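Cushions, throw pillows and the chair they live on

Quick ones this time, been collecting these since the last page on slipcovers. Skip to whatever you need.

Zippers. Always to the back or down. If it sticks, rub a pencil tip along the teeth, both sides, then work it slowly. Don't yank!! Close the zipper before washing or it chews up everything else in the load.

Inserts. Buy one size up from the cover. Limp pillow = insert too small, nine times in ten. Old insert gone lumpy? Pull it apart by hand thru the opening, corners first. Takes 5 minutes.

Quilted chairs. Crumbs go in the seams. Soft brush first, then the vacuum with the narrow nozzle, low suction. Go along the seam, never across. Take the throw pillow off before you start and park it on a side table or stool so it isn't picking up floor dust.

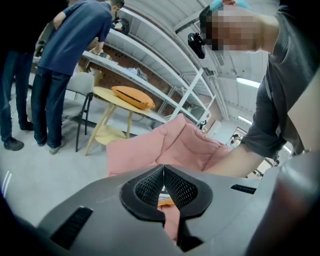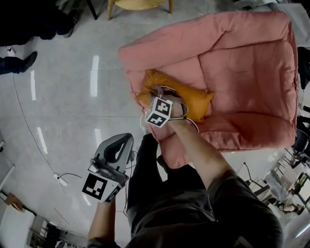 Plistow, December

Colors. A pink chair can take a mustard or orange pillow fine, I was doubtful. One pillow is enough on a small armchair. Two and you're sitting on the edge.

Placing it. Front of the seat looks nice for a minute, then somebody sits down and it's on the floor. Push it into the back corner, press the middle down with a flat hand and let go. If it springs up crooked, turn it a quarter and try again.

Fringe and tassels. Comb with fingers, not a comb. Wash in a mesh bag, cold, or by hand if your not sure about the dye. Test the dye on a white rag, wet, somewhere hidden.

Covers that are 100% cotton shrink. Put them back on slightly damp, they stretch to fit. Poly blends don't care.

Spills on pale upholstery: blot, don't rub. Plain water, then a drop of dish soap in a cup of water. The Undell foam stuff works on tea but left a ring on my MacLeish chair, so try it underneath first.

Round side tables with a lower shelf (mine is the Jivberg) are good for spare covers. Fold flat, zipper inside so it doesnt scratch the wood.

Felt pads under chair legs if the floor is shiny. Check them every few months, grit gets stuck in and then its sandpaper.

Next page: drapes.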